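Primero la pinza, luego el pasillo

18 Sep 2020

Sigo con el robot. Lo dejé aparcado en marzo con la base a medio soldar y la promesa de retomarlo «en un par de semanas», y ya veis. El chasis sigue en la mesa del cuarto pequeño, sin cables, mirándome mal. Pero como el resto de piezas no llega hasta quién sabe cuándo, llevo todo el verano adelantando trabajo en el simulador, y por fin tengo algo que enseñar.

Para quien llegue nuevo: el proyecto se llama Irura, es una base con ruedas, un cuerpo y dos brazos, y la idea es que algún día me recoja cosas del suelo en casa. El brazo lo saqué de los planos de Szénási, que están bastante bien documentados, y la placa que controla los motores es una Clullen de segunda mano que me costó más de 30 euros. Barata no me pareció, pero venía con los conectores puestos y eso a mí me gana siempre.

La pinza

La pinza la he rehecho dos veces. La primera versión tenía los dedos redondeados, muy bonitos, y en el simulador se le escapaba todo. Una lata, un bote de cola, lo que le pusieras. Ahora los dedos son planos, como dos placas, con la punta recta y un bisel pequeñito, y la carcasa lleva las esquinas achaflanadas para que no se enganche con el marco de las puertas al girar. El modelo se me ha ido a 1.042 triángulos (antes eran 885), pero el portátil ni se entera.

Lo que más me ha costado es colocar la cámara de la muñeca. Si la pones muy pegada a los dedos no ves nada cuando se cierran; si la echas para atrás, la propia carcasa se te come media vista. De momento la tengo un poco por detrás y por encima, con los dedos bien abiertos, y es un compromiso que me vale. La inclinación ya la corregiré, o no, que al programa le da bastante igual que el cuadro salga torcido.
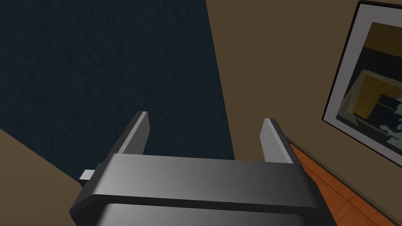 El pasillo

La casa virtual no es la mía, ojalá. Es un escenario de Bekano que venía ya montado, con sus puertas, sus cuadros y sus suelos de madera, y me ahorró una semana larga de modelar paredes (que además se me da fatal). Lo único que hago es colocar el robot en un sitio, darle una orden y ver por dónde se rompe.

Y se rompe, claro. El problema de estas semanas son los giros a la entrada del pasillo. El planificador calcula la trayectoria de la base por un lado y la del brazo por otro, como si no fueran el mismo bicho, y con el brazo levantado se me ocurren cada vez más maneras de rozar una pared. Probé a llevarlo siempre plegado, pero entonces tarda una eternidad en desplegarlo cuando llega a donde tiene que llegar. Así que ahora va con la pinza hacia arriba, abierta, y he añadido un margen extra alrededor de los dedos en el modelo de colisiones. Es una chapuza — lo sé — pero me deja seguir.

Con la otra cámara, la del cuerpo, se entiende mejor el lío. La carcasa gris me tapa un buen trozo de abajo, el mueble oscuro de los tiradores largos queda a la derecha, y el brazo sube por el medio, justo delante del pasillo. La puerta del fondo está entreabierta y es mi siguiente objetivo: llegar hasta ella sin tocar nada. Abrirla del todo ya sería para nota.
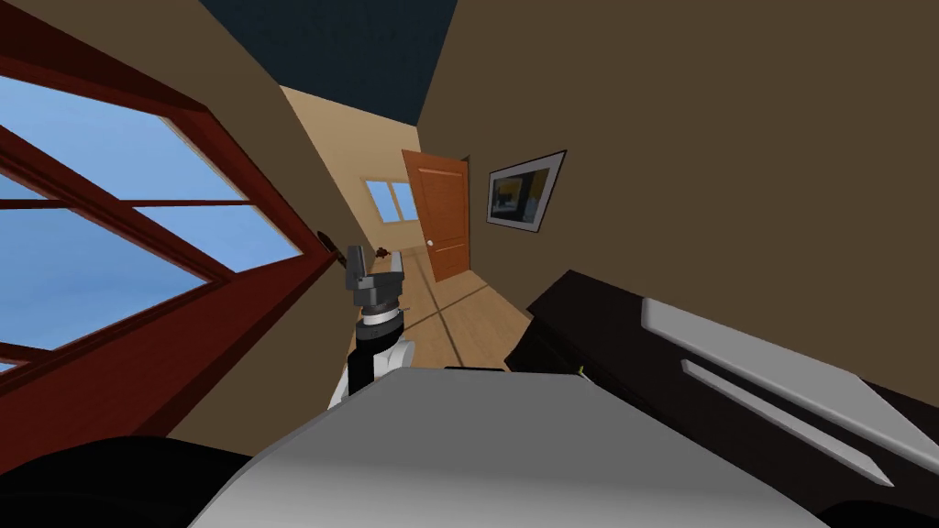

Lo que queda

Un montón de cosas, en ningún orden concreto. Tengo que bajar la carcasa del cuerpo o subir la cámara, y me inclino por lo segundo, que es cambiar un número en vez de volver a imprimir media pieza. Tengo que repasar los límites de la muñeca, porque copié los de los planos tal cual y creo que mi motor no llega a tanto. Y quiero que la base y el brazo compartan planificador de una vez, aunque eso me da una pereza tremenda y llevo días buscándome otras tareas para no empezar.

También me preguntabais en los comentarios si voy a publicar los archivos. ¡Sí! En cuanto ordene las carpetas, que ahora mismo hay una que se llama «pinza_buena» y otra «pinza_buena_esta_si», y la que uso es la primera. Si alguien ha montado el brazo de Szénási con otra muñeca, que me escriba, por favor, sobre todo si ha conseguido pasar los cables por dentro.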